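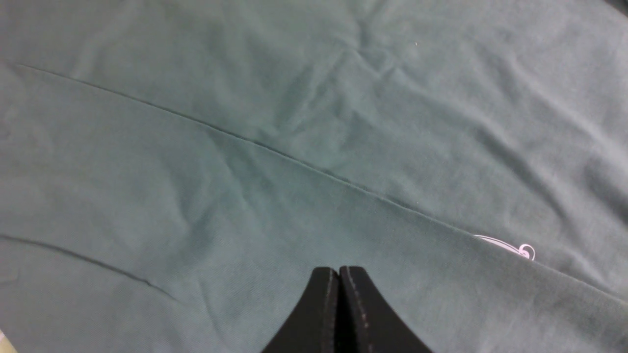 Figure 1. The gripper with its fingers together, over the garment.

When the Gripper Says It Is Open: A Fault Report from the Ortner Shirt Folding Project
Student project report, spring term

What we set out to do

Our plan at the start of the term was a friendly one. We wanted a single robot arm to pick up a rumpled shirt, find a good place to grab it, and fold it well enough that you would not be embarrassed to put it in a drawer. We had the Kimotine arm in the Ortner teaching lab, a two-finger gripper on the end of it, a small camera at the wrist, and a driver program called Gumance that passes messages between the gripper and the computer that does the planning. We also had a great deal of optimism, and most of it survived.

We did get some folding done, and there is a short section on it near the end. But the most useful thing we learned came from a fault that we lived with for nearly three weeks without understanding it, and which in April turned from a nuisance into a safety matter. Our supervisor suggested we make the fault the main subject of the report. We grumbled for a day or so (nobody likes writing up the bad part!) and then agreed.

How a grasp is supposed to go

Cloth is a funny thing to work with if you are used to blocks and cups. A block has sides. A shirt has folds, and every time you touch it you get different folds. So our program takes a picture from the wrist camera, looks for a crease or a raised bit of cloth that seems worth pinching, and moves the arm to a spot a little above it. Then the fingers open, the arm goes down, the fingers close, and the arm lifts slowly while the program watches the gripper's reported width to see whether there is something between the fingers.

Every one of those steps depends on the gripper telling the truth about itself. The arm will not go down until Gumance reports that the fingers are open. It will not lift until Gumance reports that they have closed. We thought of this as our safety net, and we drew it as a nice tidy chart on the whiteboard in the first week, with arrows.

What we first noticed

The early signs were small. Now and then the arm would come down with the fingers still shut, press into the shirt, and push the cloth along the surface in front of it. The log for those attempts showed nothing strange at all. According to the log the fingers had opened, the arm had gone down, the fingers had closed, and the grasp had missed. We marked them all as missed grasps and went off to improve the part of the program that picks the spot.

I want to be fair to us here, because missed grasps really were common and most of them had ordinary causes. The crease was only a shadow, or the cloth slid away, or the arm stopped a hair too high. When you have a big pile of failures with a good explanation, it is very easy to toss the odd ones onto the same pile. We spent the better part of two weeks tuning the crease finder, and it did get better, and the odd ones kept on happening just as often as before. That should have told us something.

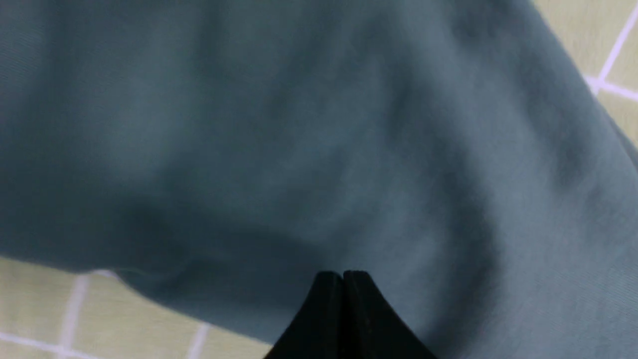 One of us finally started keeping a paper notebook next to the keyboard and writing down what the fingers were doing as seen by eye, next to what the log said they were doing. It felt old-fashioned and slow. By the end of the first afternoon we had an attempt, number 1946 in the log, where the notebook said "fingers shut the whole way down" and the log said "open" from start to finish. We read that line out loud to each other several times.

The afternoon it became a safety matter

What follows happened the next day, before we had worked out what that line meant. The arm had pressed into the shirt again and bunched up the collar, and the student at the keyboard paused the program. The other student then reached in to pull the cloth straight. We had done this many times. The pause button on our screen turned orange, the arm held still, and we all treated orange as safe.

While the hand was still on the cloth, the arm started to move. It went up first, which was lucky, and then sideways toward the next starting position. The student pulled back, the other one hit the red stop button on the wall side of the bench, and the arm stopped. Nobody was touched. The speed was low, as our lab rules require, and the arm has its own limit on how hard it will push. Still, we were both quite shaken, and we switched everything off and went to find our supervisor, and the three of us sat down with tea and wrote out what each of us remembered before anybody looked at the logs. I would recommend that order of doing things to any other group. Our memories and the logs disagreed in a couple of places, and we would not have noticed if we had read the logs first.

What was wrong

There were 2 faults, and they shared a cause.

The cause was a loose connector on the gripper cable, at the point where it runs past the wrist joint. In certain arm poses the cable was pulled just enough to drop the connection for a moment. The gripper has its own little controller, and when the connection dropped it held its position and waited. That part behaved just as the manual says.

The first fault was in how Gumance dealt with the gap. When no new message came from the gripper, it sent the planner the last one again, with a fresh time on it. So if the fingers had been open at the last good message, the planner was told "open" over and over, and each message looked brand new. Meanwhile the fingers might have closed on a command that got through just before the line went quiet. Our log was written from these repeated messages, so the log was wrong in the same way, and it looked perfect.

The second fault was ours alone, and we are not proud of it. We had written a bit of code that ran whenever the gripper reconnected. Its job was to put the program back into a known state, so that we did not have to restart everything after a hiccup. One of the things it reset was the pause. Pulling on the shirt must have tugged the gripper and moved the cable, the connection dropped and came back, and our own helpful code cleared the pause and carried on with the next step. At least, we think that is how it went. The reset is in the log plain as day. The tug is our best guess.

What we changed

We fixed the connector first, with a proper strain relief clip and a bit more slack in the cable, and then we wiggled it in every pose we could think of. If we had stopped there the trouble would probably have gone away, and both faults would still have been sitting in the software waiting for the next loose plug.

So Gumance now passes on the time that the gripper itself put on the message. If the message is too old the planner stops the arm and says so in large letters. The reconnect code no longer touches the pause, and the program can only be started again by a person pressing a button at the keyboard. We also compare the reported finger width with the wrist camera picture before each descent. It is a rough check, but it catches fingers that are plainly shut when they should be open.

The change that matters most has no code in it. Hands do not go near the cloth unless the red stop button is pressed in. The orange button on the screen is for thinking, and the red one is for reaching. We put a strip of tape on the bench edge as a reminder, and we each told the other off at least once before it became a habit.

After all that we ran more than 600 further attempts over the rest of the month, pulling the gripper cable out on purpose now and again. Each time we pulled it the arm stopped and stayed stopped. Ordinary missed grasps carried on as before, bless them.

How the folding went

Sleeves went fairly well, and a plain fold across the body of the shirt went well if the cloth was nearly flat to begin with. Collars were hard. The ribbed part is thicker than the rest and it likes to curl up against the fingers, and once it is bunched the crease finder sees good places to grab everywhere. We had hoped to try softer finger pads from Hondura, but by the time the fault work was done there were not enough lab hours left. A later group might enjoy that.

Questions from the project evening

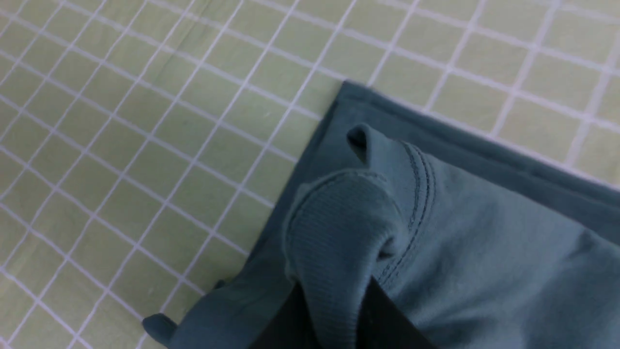
Why did the pause button not keep the arm still?
The pause was only a setting in our own program, and our reconnect code cleared it. The red stop button works separately from the program, so a person has to release it before the arm can move again.

Could you have found the fault sooner?
We think so. The arm was pressing down with shut fingers in the second week, and a few minutes of watching with a notebook would have shown that the log did not match. We trusted the log because we had written it.

Would a better gripper have avoided it?
Possibly, if it had a firmer connector. The repeated messages and the cleared pause would have been there with any gripper, though.

Our notes, the corrected reconnect code and a copy of the notebook pages are in the project folder in the Ortner lab. Whoever takes over the arm next should read the page about the cable before moving the clip, as it only fits one way round and we put it on backward the first time.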